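# Hestholm's Basket Revival Looks a Lot Like a Sale

April 16, 2022

Hestholm would like you to put your bread in a basket again. The home goods shop has given its front shelves over to round woven wicker, under a sign that reads "The Return of the Table Basket."
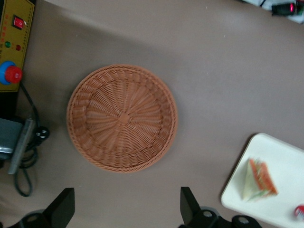
Return from where is a fair question. Shallow round baskets with a braided rim have been sold in this town for as long as there have been kitchens to put them in, and the thrift store on the next block usually has a stack of them by the door. Hestholm is asking $22 for one.

The shop says the price reflects the work. Its baskets come from a supplier called Imska, and a card tied to each one says the weaving is done by hand "in the old way." The card does not say where, or by whom, or which old way. Asked about it, the shop said it was waiting on more details from Imska. It gave the same answer in February, when the first baskets went on display.

To be fair, the pattern is nice to look at. The strands start at a small square knot in the middle and fan out like spokes, with tighter rings woven across them. Whether that holds up to daily use is another matter. Wicker this shallow is fine for rolls and not much else. Apples roll out, crumbs get down between the strands, and anyone who has tried to scrub dried jam out of a weave will know why so many of these end up holding mail.

The card suggests wiping with a damp cloth. It also suggests keeping the basket away from damp.

Hestholm has ordered 2000 of them for the spring, a big number for a shop with 2 locations. The company calls that confidence. Dursun, the kitchen supply store across the street, sells a plain wicker bread basket for $8 and said it has seen no rush on them, this year or last. It does a better trade in bowls.

There is also the matter of the classes. Bestance, the craft studio that shares Hestholm's parking lot, is offering an evening course for people who want to weave their own, and the flyer promises that beginners will go home with a finished basket. The studio could not say how many sessions that takes - a detail most beginners would probably like to have before they pay. Sign-up is at the Hestholm register, next to the baskets.

Baskets can be returned to either Hestholm shop with a receipt, unless they have been used for food. The sign above the display still says they are perfect for bread.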